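Comparison of Two Finger Sets for Two-Arm Connector Insertion
Student Project Report, Landport Robotics Laboratory
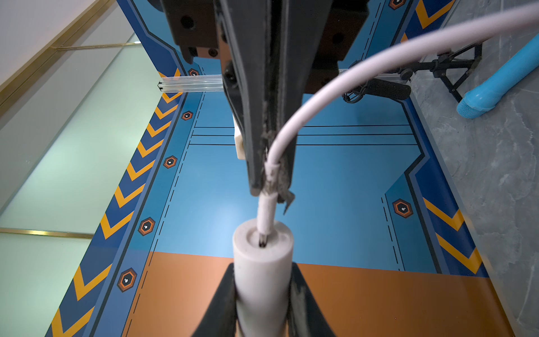 Nusrat Selvanayagam remarked at the interim review that a success rate means little unless the grip force is reported beside it, and the force setting was accordingly recorded for every trial from March onward.

The project compared two finger sets, designated Surnodon and Trorkley, on a single task. One arm holds a white cylinder upright while the other brings the metal tip of a cable to the hole in its top face. Both sets were run on the same arms, with the same controller and wrist cameras. Each set completed 700 trials.

The Surnodon fingers seated the tip more often at low force. The Trorkley fingers held the cylinder more firmly but tended to tilt it when closing, and the second arm then missed the hole. Raising the force above 55 percent of the rated value gave no further benefit with either set.

Cable condition was not controlled. The insulation near the tip frays with handling, and loose material can hide the hole from the wrist camera. Future work should replace the cable every 100 trials and repeat the comparison with a stiffer lead. Logs for all 1,927 runs, including calibration and discarded attempts, are held by the laboratory.

Contact the laboratory office | Copyright Landport Robotics Laboratory | Back to top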